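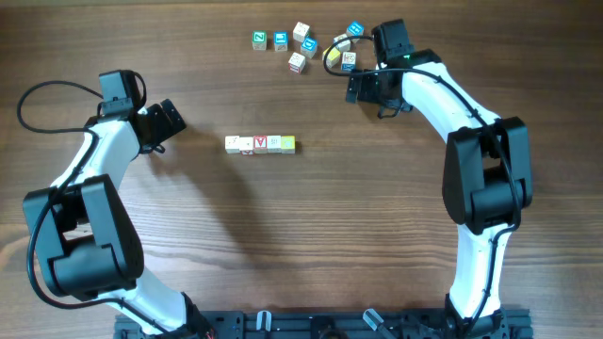 先说结论：Wistham这套双臂桌面套件，我用了五个星期，中间坏过一次，现在还是很喜欢，而且越用越喜欢！十月初到货，两条手臂加一根安装导轨，我拿来练的是最老套的题目，把散开的字母积木一块块排成一行。白色连杆配黑色舵机外壳，装好以后挺精神的，就是两边腕部的黑线都甩出来一个大弯，左边那根绕得尤其远，一直拐到桌子边上才折回来，顺着手臂往下走。我这次遇到的故障，说到底就出在线上。

先讲好的。整套下来2,216元，带双臂、电源、控制板和一年的软件更新，这个价位我没找到第二家。组装花了我一个晚上，说明书写得清楚，螺丝按包分好，连扳手都给了两把（小的那把容易丢，建议马上放进盒子里）。标定程序比我上一套单臂好用太多，跟着提示把手臂摆到几个姿势，按回车，完事。双臂同步也做得很顺，左手放、右手递，第一次跑通的时候我一个人在屋里喊出了声。

积木这个题目看着幼稚，其实很能试出夹爪的水平。方块要挨着放，前一块稍微歪一点，后一块就会顶上去。Wistham的夹爪开合很细腻，低速下几乎听不到声音，放下时也不会把旁边那块带跑。我另外试过夹橡皮、夹瓶盖、夹茶包，茶包最难，但也夹起来了。

然后说故障。第16天晚上，右臂伸出去取一块积木，走到一半，腕部突然不听使唤，夹爪自己合拢，整条手臂往下沉，砸在桌面上，留了一个小坑。软件界面上只有一行“通信超时”，代码878。最让我不舒服的是另一条手臂：它没有停，照着原来的动作继续走。我赶紧拔了电源。当时手离得远，没有伤到，可是如果正好伸手去扶积木，那就难说了。

我把日志发给客服，回信的是Kwan-ho Mak，第二天就给了答复，态度没得挑。按他的办法，我关机断电，把腕部接头拔下来看，有一根针脚已经被拉歪了。原因不复杂：线留得长，手腕转到极限时线圈会勾住肘部外壳，来回扯，接头就松了。他们寄来一根新线和几个理线扣，没收钱。我换上以后把弧度收小，在肘部多固定一处，又连着跑了21个小时，没有再报过错。

Wing-sze Chou也有一套同款，她听说以后回去检查，左腕的接头也有点松，还没出事。所以我猜不是我这一台的毛病。已经买了的朋友，断电之后轻轻晃一晃接头，晃得动就早点处理。

至于单臂掉线、另一臂照跑，这是软件的问题，跟线没关系。新固件里加了一个“联动停止”选项，打开以后我在低速下故意断了几次右臂的通信，两边都会停住。选项藏在高级设置的第二页，默认居然是关的！这一点我必须扣分，这种东西就该出厂打开。另外套件里不带急停按钮，我自己配了一个，串在电源上，放在左手边。要注意断电以后手臂会直接软下来，下面别放杯子，手也别放在下面。

几个零碎的意见：导轨上的孔位很多，以后想加东西很方便；电源线偏短；软件的中文翻译有几处怪怪的，“扭矩”有时候写成“力气”，看多了倒也亲切。说明书里关于走线的内容只有半页，希望下一版能画张图，标出手腕转到头时线应该留多长。

打分的话，硬件四星半，软件三星半，售后五星。想在家里玩双臂的人，我还是会推荐这一套，到手以后先理线，再打开联动停止，然后才让它动起来。我下一步打算让它叠杯子，杯子已经买好了，塑料的。

2024年11月14日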